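Section 4: Setting Up Your Worm Farm Tower

You have unpacked the Greltum, read Section 3 on where to put it, and presumably ignored Section 3 and put it where you wanted. If that spot gets afternoon sun, please go back. Worms start to suffer in the mid-thirties and won't leave a note.

Allow a morning. The assembly is quick, but the bedding has to soak and the soaking can't be hurried.

What you need
The base, tap and three working trays from the carton
The coir block (wrapped in brown paper, looks like a house brick)
A bucket that holds at least nine litres
Old newspaper, torn up, no glossy inserts
Compost worms, 1240 or thereabouts, sold in most nurseries as a "starter box"
A hessian sack or worm blanket

Note: Earthworms dug up from the veggie patch are not compost worms. They like deep soil and their own company, and they will head for the exits on the first night.

4.1 Fitting the base and tap

1. Stand the base on level ground. Check it with a spirit level if you own one and can find it.

2. Push the threaded end of the tap through the hole from the outside. The rubber washer goes on the outside, between the tap and the wall. Put it on the inside and the tap will drip on your thongs for as long as you own the farm.

3. Do up the nut by hand, then give it a quarter turn with a spanner. Stop there. The Kozan tap is part number 2841 and we sell a great many replacements to people who gave it a half turn.

4. Pour in two litres of water with the tap shut and wait ten minutes. If the ground stays dry, drain the base and carry on.

Caution: Don't use thread tape, silicone or plumber's putty on the tap. The washer does the job by itself, and silicone gives off vinegary fumes that worms object to.

4.2 Preparing the bedding

1. Put the coir block in the bucket and cover it with water. Rainwater is best. Tap water is fine if it has stood overnight.

2. Leave it for an hour. It will swell to several times its size, so a bucket that looked generous at nine o'clock may not by ten.

3. Break up the lumps, mix in the torn newspaper and squeeze out a handful. You want a few drops from it. A steady stream means it's too wet and needs more paper.

4. Line the bottom of the first working tray with a single sheet of newspaper and spread the bedding over it to a depth of eight centimetres.

4.3 Drainage and airflow

Worms breathe through their skin, and they can only do it if the skin is damp and there is air about. Most of the sad telephone calls we receive come down to one or the other. A farm with no air goes sour, smells like a drain and fills with vinegar flies. A farm with too much air dries out at the edges and the residents bunch up in the middle, sulking.

Any bin you plan to convert as an extra tray therefore needs holes, and a fair number of them. Plain plastic tubs can be drilled. A bin that comes already perforated saves you the trouble, but it will want a lining of shade cloth on the inside so the bedding stays put.
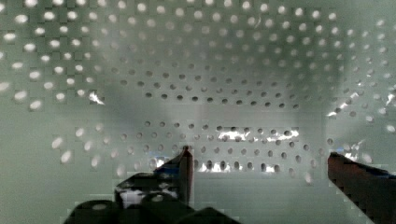

Fig. 7. Rows of round holes in a perforated enclosure, with light coming through.

If you are drilling your own, use a six millimetre bit and work from the inside out so the burrs end up where they bother only you. We suggest 77 holes for a tray of standard size. A customer once wrote in to ask whether 76 would do. It will.

Note: Keep the holes out of the lid. Rain will find them.

4.4 Adding the worms

1. Tip the starter box, packing and all, onto the bedding. Don't spread the worms about. They know which way is down.

2. Cover with damp hessian and put the lid on.

3. Leave a light on nearby for the first two nights. New worms like to wander, and they don't like light - it is the cheapest fence you will ever put up.

4. Wait three days before feeding. Then start with 200 grams of chopped scraps, buried in one corner, and give no more until most of it has gone.

Caution: No citrus, onion, chilli, meat or dairy. Avocado skins won't hurt anything, but you will be looking at them until May.

4.5 Adding the second tray

Add the second tray when the bedding in the first is level with its ribs, which usually takes three or four months. Set it directly on the surface so that the two touch. A gap of even a centimetre is a cliff to a worm, and they will stay downstairs and starve politely underneath your peelings.

If you own the older Zaramell model, its trays are slightly narrower and will drop straight through a Greltum frame. The Drirker adaptor ring fixes this. So does not mixing them.

4.6 Draining the base

Open the tap once a week over a jug. Pick a day and stick to it; Monday suits most people, as Monday is spoiled anyway. Dilute the liquid one part to ten with water until it is the colour of weak tea, and use it on the garden the same day. Label the jug. Weak tea is also the colour of weak tea.

For flies, mites, ants and escapes, go to Section 6.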